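**Display kitchens are no basis for a purchase**

June 12, 2025

Buyers of off-the-plan apartments in Clanham are being asked to commit their savings on the strength of a display suite. The Residents' Council considers that this practice needs firmer rules.

A display suite is a sales tool. It is built to the best standard the developer can offer, while the contract permits substitutions at the developer's discretion. At the Santoro building, seven owners have told the Council that the benchtops they received did not match the finish they were shown. Two have sought legal advice.

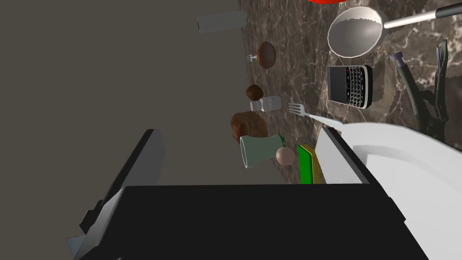
*Computer-rendered kitchen items on a dark brown marble countertop with pale veins.*

Rendered interiors raise the same concern. A buyer should be told, in writing, which finishes are included in the price and which are upgrades. Floor areas should be stated without balconies or parking spaces. Where a finish is changed after signing, the buyer should have six weeks to accept the change or withdraw with the deposit returned in full.

Developers will argue that supply is uncertain and that prices move. The Council accepts this. It does not accept that the whole of the risk should fall on the purchaser.

A draft code of practice will be put to members in October. The Council urges local builders to respond to it before then.

Ada Rinaldi
For the Clanham Residents' Council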